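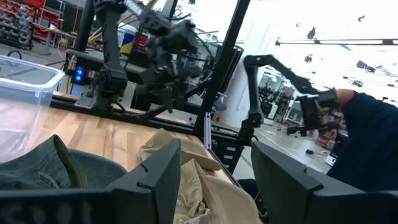
Gimenby Household Banking app and card, four months in

I moved my checking account to Gimenby in January after my old bank, Carretero, closed the branch I'd been using since college. I wanted a small bank with a decent app and no monthly fee, and I mostly got that, with a few gripes I'll get to.

Signing up took 10 minutes on my phone. They ask for a photo of your ID and one recent bill, and my card (the blue one, you don't get a choice) came in the mail that same week. There's no fee if you keep $400 in the account. Dip under it and they charge you, though they do text you first, and I've been saved by that text twice!

The app is great for everyday stuff. You can split your money into little pots, name them whatever you like, and move cash between them with one swipe. I have one for rent, one for the dentist and one called "Sedari" for the kitchen table I'm saving up for. It's $482 and I'm nearly there.
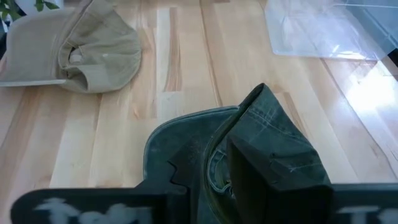 A beige cap on a light wood tabletop.

Now the gripes. Transfers over $1000 need a phone call, and the phone line is slow. I sat on hold through my whole lunch, then got cut off, then called back and got Candela Marín, who was lovely and fixed it right away (if you get her, you're in luck). Mobile check deposit is also fussy and rejected the same check three times before taking it.

My sister uses Akness and says their savings rate is better, so compare the two if you keep a lot in savings. I don't, so for me Gimenby wins on the app alone. Four stars, and I'd give it the fifth if they'd let me make a big transfer without calling.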